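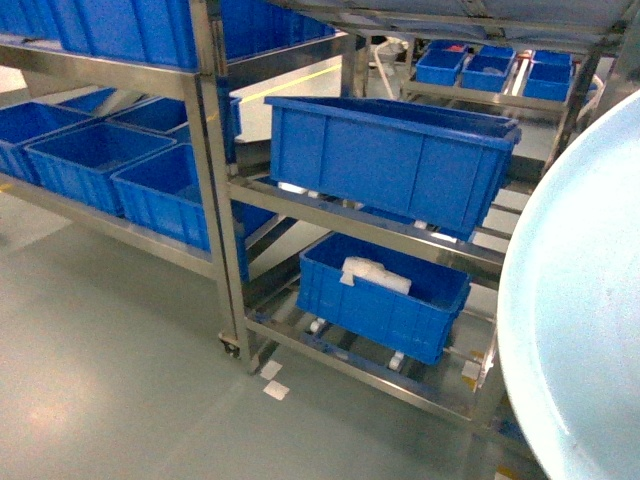 ## Why I stopped believing my stock spreadsheet

20 July 2023

I sell spices and dried teas online, from a small unit in Justilcombe. It is me, and for half of the week Dela Owusu, who packs orders faster than I can print the labels. We have 293 products in the shop now. When I started I had 30, and I could keep all of them in my head.

Then I moved them to a spreadsheet. It had one row for each product, one column for what came in and one for what went out. I was proud of it, I even made the low numbers turn red. For two years it was good enough, or I thought it was.

In March I sold 100 bags of hibiscus that I did not have. A café chain called Agbenyega ordered them in one go, the website accepted the order, and the spreadsheet said we had plenty. The shelf said something else. I had to write a very embarrassed email. They were kind and waited for the next delivery, but I did not sleep well that week.
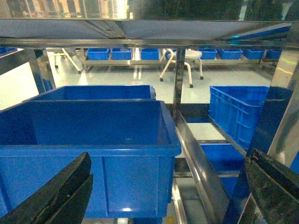

## What was wrong

My first thought was theft, and I am a little ashamed of this. My second thought was that the supplier had sent less than we paid for. I went through all the delivery notes from Cleson, who bring most of our dried flowers, and they were correct.

The real mistake was in how I treated the sets. We sell a gift set with four small bags inside, and when one set was sold I took one away from the sets and nothing from the teas. So each set that left the building made my numbers a bit more wrong. Hibiscus is in three different sets, so it was the worst.

There was a second mistake, smaller but more annoying. When a customer sent something back, I added it to stock the same day I read the email. Sometimes the parcel never arrived. Sometimes it arrived open, and of course we cannot sell open food.

I asked Aba Quaye for advice. We met on an evening course for bookkeeping and she runs a hardware shop with her brother. She told me to stop counting everything once a year and to start counting a little every morning.

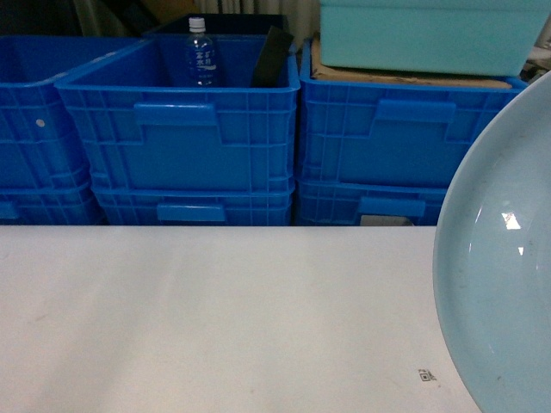

I did not like this idea at first. The yearly count is terrible, but it is one terrible weekend and then you are free. Counting every morning sounded like a punishment. But I tried it, with the products that sell most, and it takes me less time than my coffee. If the number on the shelf is different from the number in the file, I look for the reason on the same day, when I can still remember what happened.

I also pay for software now. After testing several I chose Trellness, mostly for one function: you can tell it what is inside a set, and it takes the parts away by itself. The reports are too many for me and I don't open most of them. The word they use for returns is "reversals" and it took me an hour to find it in the menu. Still, I am content.

What I have not solved is when to order again. The software wants a "reorder point" for each product, and it suggests one from the past sales. For cinnamon this works. For a tea that sells only before the holidays, it is nonsense, it tells me in spring that I need almost nothing, and in autumn it panics.
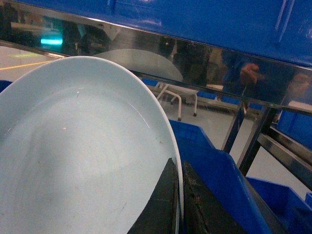 So for the seasonal products I write the reorder point by hand, and I keep a paper note next to the screen with the delivery time of each supplier. Dela laughs at the paper. I have already paid 2000 for stock that came too late once – I prefer the paper.

If you have a small shop and you also sell sets, please check today how your system counts them. And if somebody knows a good method for seasonal goods that does not need a degree in statistics, write to me in the comments. I read all of them, even if I am slow to answer.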